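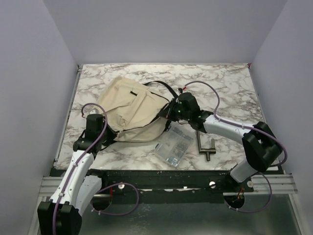 *Vesna Krasniqi*

Rapport d'avancement à l'attention de la fondation Watton – projet Plodateo, sacs à dos en toile, situation à fin mai.

## État des travaux

Le patron du modèle crème-beige est arrêté. La bande de tissu qui traverse le panneau avant en diagonale est maintenue, de même que la longue fermeture à glissière courbe entre ce panneau et la partie latérale basse. La sangle reste noire. Le fond arrondi, contesté à la revue précédente, a été conservé après essai de chargement avec des classeurs.

La toile non doublée se froisse et s'affaisse à vide. Le sac garde mal sa forme en rayon, point relevé par Lejla Jurić dès la première revue. Deux solutions sont à l'étude :

- entoilage thermocollant du panneau avant seul ;
- doublure coton complète, avec reprise des marges de couture.

La première est moins coûteuse mais raidit la zone de la bande, où les plis se concentrent déjà vers l'extrémité basse. La seconde impose de redessiner la partie latérale. Elif Naz Akgül remettra les deux gammes de montage chiffrées avant la prochaine échéance.

## Approvisionnement

L'atelier Kukivow a livré la toile. Les glissières proviennent de Radulović ; le premier lot a été refusé pour écart de teinte et remplacé sans frais. Le délai de remplacement a décalé la présérie de 6 semaines. Le volume de la présérie demeure fixé à environ 500 pièces.

## Budget

Dépenses engagées sur la période : 3 533 euros, toile, mercerie et façon des prototypes comprises. Le poste « transport » n'est pas entamé. Aucun virement entre postes n'est demandé à ce stade – la doublure complète, si elle est retenue, ferait l'objet d'un avenant.

## Points ouverts

1. Tenue de la couture à la jonction sangle/dos. Essais de traction à reprendre, le fil du prototype ayant été changé.
2. Rendu de la glissière dans la partie courbe : ondulation constatée au montage. Vesela Kneževič propose de réduire la tension du pied presseur.
3. Étiquette d'entretien : texte à valider par la fondation.

Une réponse sur le point 3 est attendue avant le lancement de la coupe.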